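Where the Strength of a Thread Goes

By Botond Bakos

A suture package states a size, a material and a length. It does not state the strength of the stitch, and it could not. The figure a manufacturer measures is taken on straight thread, pulled evenly from both ends. A stitch is a loop closed by a knot, and the knot is where most of them fail.

The reason is geometric. A thread under straight tension carries its load across the whole section. Bend it sharply and the outer side stretches while the inner side is squeezed. In a knot the bend is tight, the neighboring strand presses in from the side, and the load that the straight portion would have carried easily is now concentrated over a very short distance. Thread pulled to failure in a test machine usually breaks just outside the first throw, where the standing part enters the knot.

At the Clallach test room, where I spent most of January, the working unit is the batch of 100. Each batch is cut from one spool, tied by one person, and pulled on one machine. A full comparison takes three spools, so 300 knots, and the tying is the slow part. The pulling can be done in an afternoon.

Materials divide first by construction. Monofilament is a single smooth strand. It slides through tissue with little drag, but it is stiff, remembers the coil it was packed in, and tends to loosen if the throws are not set down firmly. Braided thread is softer and grips itself. It holds with fewer throws, at the cost of more friction on the way through and a rougher surface.

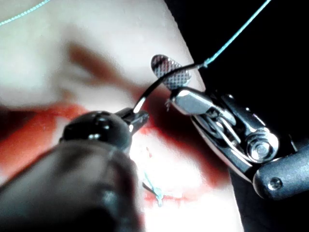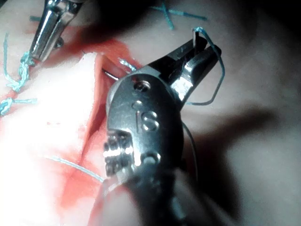 Suture thread handled with metal instruments. A curved needle is visible in the first picture.

The second division is between thread that the body breaks down and thread that it does not. Absorbable material loses strength well before it loses mass, and the two curves are often confused. A stitch can still be visible long after it has stopped carrying any load worth counting. For skin this matters little. For a tendon, which heals slowly, it decides the choice.

Handling damage is harder to put in a table. The Pelletier method, used at Clallach for its surface work, grips each strand once at a fixed force before the knot is tied, then compares it with strands that were never touched. Monofilament shows the mark under low magnification as a flat spot. Braid tends to hide it, with a few filaments crushed or cut inside a bundle that looks sound. The usual teaching is to grip only the part of the thread that will be trimmed away.

Knot security is a separate property from knot strength. A knot can be strong in the sense that the thread will break before it opens, or it can slip at low load with the thread undamaged. The Lonach protocol records both outcomes for each pull. Its cycling step applies a small load 900 times before the final pull, which brings out slippage that a single steady pull misses. Ears, the short cut ends left beyond the knot, are measured before and after. An ear that has shortened has fed thread into the loop.

Square throws pass this test more often than sliding ones in every batch I watched. The angle of pull also counts. Throws laid down with the two ends drawn in opposite directions sit flat, while an end lifted to 90 degrees turns the same throw into a hitch around a straight strand.

The next set, on a coated braid labeled Stukulon, was still on the spool when I left. The machine was booked through Sunday for monofilament.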